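ランドリーバスケット Rakena(ラケナ)ミントブルー

店主のわたしが家でも使っている、プラスチックの洗濯かごです。入荷のたびに紹介文を書き直しているのですが、今回は少し長めに書かせてください。好きなんです、これ。

まず色。淡いミントブルーで、写真だともう少し白っぽく見えることがあります。うちの洗面所は北向きで暗いので、濃い色のかごを置いていたころは隅がどんより沈んで見えたんですよね。ラケナに替えたら、床のあたりがぱっと明るくなりました。白いタオルにも紺の作業着にも合いますし、棚の下から半分はみ出していても気になりません(片づけなさいという話ですが)。

側面には小さな四角いスリットがずらっと並んでいて、底にも同じように穴が開いています。お風呂あがりの湿ったバスタオルをつい放りこんでしまう方、いますよね。わたしもです。前に使っていた布のかごは底がいつもじっとりしていて、夏になると処分を考えるほどでした。今年の7月はこのかごで乗り切りましたが、あのこもった感じがずいぶん減ったように思います。

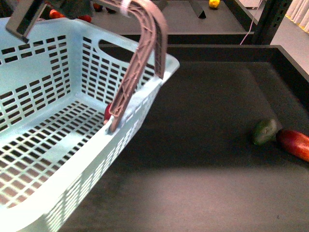 縁は厚みがあって平らなので、洗濯物を詰めこんで持ち上げても指に食いこみにくいです。楕円の持ち手穴も、手の大きいうちの夫がすっと指を入れられる大きさ。二階の物干しまで階段を上がるとき、このありがたみが分かります!

洗濯以外にもよく働いてくれます。常連のマラティ・ラジャンさんは子ども部屋のおもちゃ入れにしているそうで、「おままごとの野菜も人形の服も、夜は全部ここに放りこんで終わり」とのこと。つるっとした樹脂なので、クレヨンの汚れがついても濡れ布巾で拭けばだいたい落ちます。砂場道具を入れたまま庭でざぶざぶ水をかけたという方もいらっしゃいました。水がスリットから抜けていくので、あとは立てかけておくだけです。

気になるところも書いておきますね。穴が開いているぶん、細かいものには向きません。ヘアピンや小さなブロックはすり抜けることがあるので、底に薄いタオルを一枚敷くか、別の小箱にまとめてください。靴下の片方がスリットに引っかかって出てこない、という事件もわが家では起きています。それから、ふたはありません。中身を隠したい方は、同じメーカーのJuvavau(ジュヴァヴァウ)のほうが合うと思います。あちらはふた付きで、色はグレーだけです。

お手入れは中性洗剤とスポンジで。スリットのほこりは古い歯ブラシが楽です。直射日光に長く当てると色があせるかもしれないので、ベランダに出しっぱなしは避けてください。

商品名:Rakena ランドリーバスケット
メーカー:Trerport
色:ミントブルー
素材:プラスチック
価格:3,917円(税込)
送料:全国一律2,000円(2個まで同じ送料で送れます)
在庫:19個

大きな箱で届くので送料が高めです、すみません。ご近所の方はお店に取りに来ていただければ送料はかかりません。2023-12-21までのご注文は年内に発送します。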